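Rendelthorpe Institute of Technology
Department of Automation Studies
Course Handout 6: Rules and Good Practice for Bin Work with Robot Arms

Scope

This handout covers the working rules for cells in which a robot arm picks mixed objects from an open bin. It applies to all students enrolled in the laboratory portion of the course and supplements the general safety handout issued at enrollment. Where the two differ, the stricter rule applies. Students who have completed the Fourie module elsewhere must still read sections 2 through 5, as the sign-in procedure at this department is different.

The handout does not replace the manufacturer's manual for any arm, gripper or sensor. The manual for each cell is kept at the desk in the Clukusden Laboratory and may not be removed from the room.

1. Terms used in this handout

Cell: the arm, its controller, the bin, the work surface and the floor area that the arm can reach.

Operator: the student who holds the enabling device and has signed the log for the session. There is one operator at any time.

Observer: any other person in the laboratory during a session. Observers stay behind the floor line.

Reduced speed: the manual mode setting used for teaching positions and for all first runs of a changed program.

Reset: returning the objects to the bin between trials.

2. Before the session

The risk assessment for the cell must be read and signed by each student before the first session. A signature is valid for one term. If the gripper, the bin or the set of objects is changed, the assessment is reviewed by the instructor before work resumes.

The operator checks the following and enters the result in the log:

Emergency stop, pressed and released once, with the controller showing the stop.
Enabling device, tested in all three positions.
Bin fixing, checked by hand with the arm stopped and drives off.
Cable bundle along the arm, checked for wear, loose ties and free length at the wrist.
Fingertips, checked for cracks and for tight screws.
Workspace limits in the controller, compared with the sheet for the bin in use.

A failed check ends the session until the instructor has cleared it. Students do not repair cables or fittings themselves.

3. Workspace limits

The limits set in the controller must keep the gripper clear of the bin walls and the floor of the bin under all programmed motions. The standard margin in this course is 4 mm at the floor and 17 mm at the walls, measured from the outermost point of the gripper with the fingers open. Larger margins may be used. Smaller margins require written approval.

Limits are set with the actual gripper fitted. A limit taken from an earlier setup is not valid, even if the fingers look the same. After a collision of any force, the limits and the tool center point are measured again.

Cables deserve separate attention. A path that is clear for the gripper may still pull a hose against the rim of the bin or wind it around the wrist. The operator runs each new path at reduced speed and watches the bundle, with one hand free for the stop. Wrist rotation is limited in software so that the bundle is never drawn tight.

4. Objects in the bin

Only objects on the approved list may be placed in the bin. Glass, blades, pressurized containers and anything holding liquid are excluded. Brushes, kitchen utensils and other household items are accepted if they have no sharp ends and no loose parts.

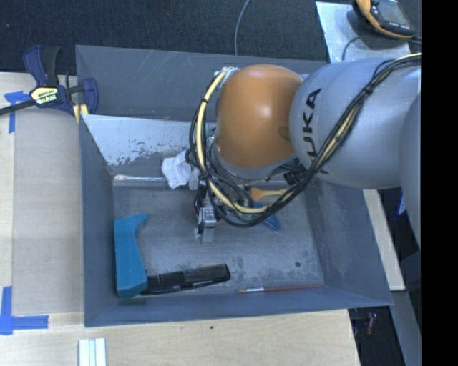 May an object be moved by hand while the arm is paused in automatic mode?

Objects may be moved by hand only after the drives are off and the operator has confirmed this aloud. A pause holds the program but does not remove power, and the arm can start again on a signal from the controller.

Thin and flat items often come to rest against a wall or in a corner. The program may attempt such an item twice. After the second failed attempt it is skipped and entered as a miss. Raising the grip force above the value on the cell sheet in order to recover an item is not permitted.

5. Resets and records

A reset follows the same order each time: stop the program, drives off, spoken confirmation, enter the cell, place the objects, leave the cell, drives on. The operator keeps the enabling device throughout and is the last to leave the reach of the arm.

The log records the program version, the object set, the gripper and any stop that was not planned. Unplanned stops are entered before the next trial begins - not at the end of the session. Logs are kept in the Zasside folder on the department server, and corrections are added as a new line with the earlier entry left in place.

Any contact between the arm and a person, however light, is reported to the instructor at once. A written account is due within 48 hours. The cell stays locked until the account has been read.

6. Preparation for the next session

Read the cell sheet and write out a reset procedure for a two-person team, stating who holds the enabling device at each step. Bring one printed copy on Monday. Teams without a procedure may observe but may not operate the arm.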